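Raritz 107 Folding Worktable, White Top

Product page last revised 9 April 2026

The Raritz 107 is a general-purpose worktable for craft rooms, village halls, classrooms and small workshops. It folds flat for storage and can be put up by one person. We have sold it in the white finish for several years and it remains the table most customers reorder.

The top is sealed on both faces, so it can be wiped down with a damp cloth and ordinary washing-up liquid. Avoid scouring powder and anything containing bleach, which will dull the finish over time. PVA glue peels off once dry. Marker ink usually comes away with a little white spirit, but try a small patch first.

Legs and fixings

The legs are powder-coated steel with a locking brace at each end. Push the brace down until it clicks before putting any weight on the table. Rubber feet are fitted as standard. If your floor is uneven, the Ustis adjustable feet screw into the same thread and give up to 4 cm of extra height.

Working height is 700 mm with the standard feet. Customers who stand to work usually prefer the taller Dlamini frame, sold separately. The same top fits both frames, and swapping them takes a screwdriver and a second pair of hands.

Delivery

Tables are sent by pallet carrier to the kerbside. Please check the corners before signing. Damage reported after three working days is dealt with under the carrier's terms, not ours. Orders over £2,000 go free within mainland Britain. Returns are accepted within 30 days if the table is unused and in its carton.

White worktop in use 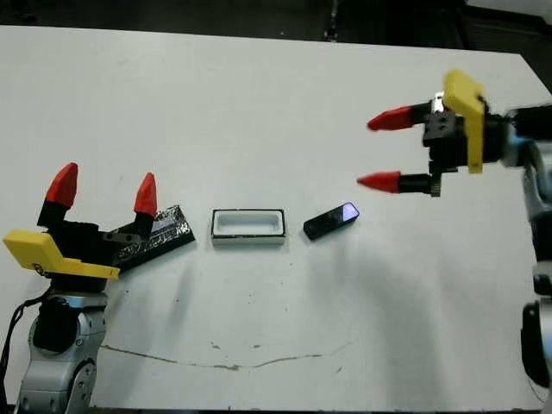
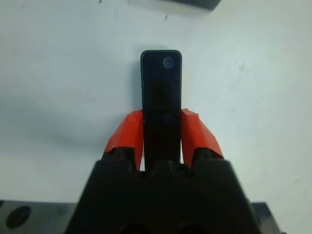
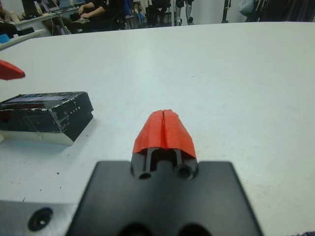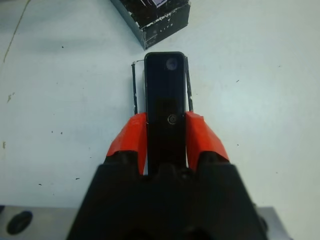
Spare braces, feet and leg bolts are kept in stock for every version of the 107, including the older one with the square brace. Quote the number on the sticker under the top when ordering. Spare tops are made to order and take three weeks, longer in August when the Brendier works closes for its summer break.

Comments (3)

Heike Hagedorn
Does the Dlamini frame fold as well, or only the standard one?

Gavin Purves
Heike, ours does, but the legs have to come in one end at a time. Bit stiff when new.

Miłosz Domański
Bought two for a sewing group. Good tables. The carton staples are a nuisance, so have pliers ready.

Related items
Ustis adjustable feet, set of four
Dlamini standing-height frame
Raritz table trolley
Brendier stacking stool, grey

We use cookies to remember your basket and to see which pages are visited. Accept all / Manage settings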